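Lasst die Wand in Ruhe

Schon wieder eine Küche in Greige. Oder Sand, Leinen, Nebel, wie auch immer das im Katalog von Astetti gerade heißt. 306 Farbtöne im Fächer, und am Ende nehmen alle denselben. Ich kanns nicht mehr sehen.

Bei uns im Haus, 16 Wohnungen, wurde im Oktober renoviert. Vorher: gelbe Fliesen, eine grüne Tür, im zweiten Stock sogar ein oranger Flur. Hässlich, ja. Aber man wusste, wo man ist. Jetzt steht man morgens um sechs in der Küche und sucht die Schranktür, weil Schrank, Wand und Griff ineinander verschwimmen. Griff gibts bei Vrabec ja eh nur noch als Fuge.

Das beruhigt, heißt es. Mich nicht. Mich macht es müde. Eine Küche ist zum Arbeiten da, da wird geschnitten und gekleckert, da darf was rot sein. Meine Kanne von Florkevov ist 30 Jahre alt und knallblau – die finde ich auch im Halbschlaf. 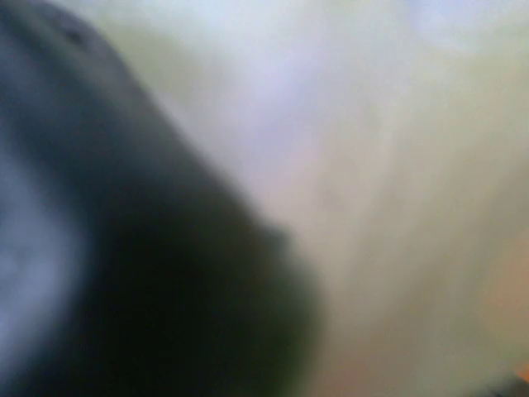

Foto: privat

Helles Grau, Beige, ein Hauch Lavendel, und davor etwas Dunkles. Mehr Kontrast ist offenbar nicht mehr drin. Anthrazit gilt dann schon als mutig, kostet bei Harell natürlich Aufpreis.

Mein Vorschlag: 2 Dosen Lack, ein Wochenende, eine Schranktür. Nur eine. Wers bereut, kann ja wieder drüber streichen. Sand ist sicher noch genug da.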